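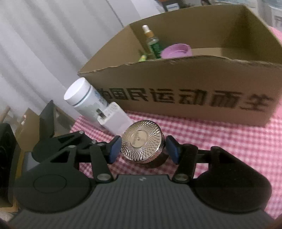 Galang is our set of household pick-and-place examples, recorded by hand with a gripper you hold like a tool and move the way you'd want a robot to move. We started it because most of what we had been training on came from one clean lab bench, and our policies got lost the minute they met a real home. So we went to real homes! A typical Galang object is a round metal tin with a patterned, shiny lid, held between the two blue finger pads, with an open cardboard box holding a bottle and other small things right behind it. Shiny lids are hard on depth estimates and great for training.

What's in the release (version 2, May 2021)

Each example is one short episode: the wrist video, the gripper opening over time, the tool's path, and a one-line instruction in plain English. Episodes run up to 20 seconds. There are 60 episodes per home, from 4 homes. The instructions were written by Glykeria Gkikas, who also went back over every one of them after the first release had "box" and "bin" mixed up all over the place.

How we collect

Collectors get a task sheet and a lot of freedom. We ask for a natural pace and a fresh starting position each time, and we ask people to leave the room as it is – furniture, bags, curtains, whatever lives there.

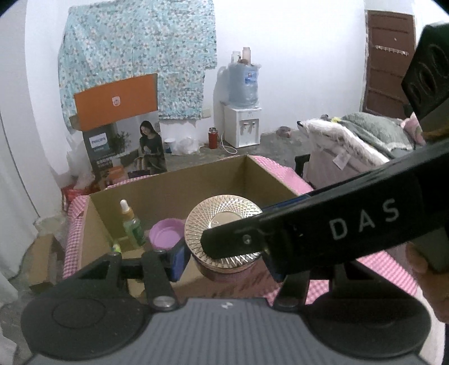
Containers are the part we're most excited about. Reaching into or over an open box means the walls get in the way, the light changes, and one finger may drop out of view in shadow. Models trained on the Pondano subset (all box tasks) have to cope with that from the first batch, and we love watching them try.

Known gaps

No left-handed collectors yet. Very few soft objects. Timestamps in the Vomus subset drift by a frame or two; Thanasis Petridis has a fix script in tools/resync, so please run it before you train.

Contributing

New homes are very welcome. Read collect.txt first, record a short trial batch, and open an issue so we can check the calibration with you. The next release is planned for October.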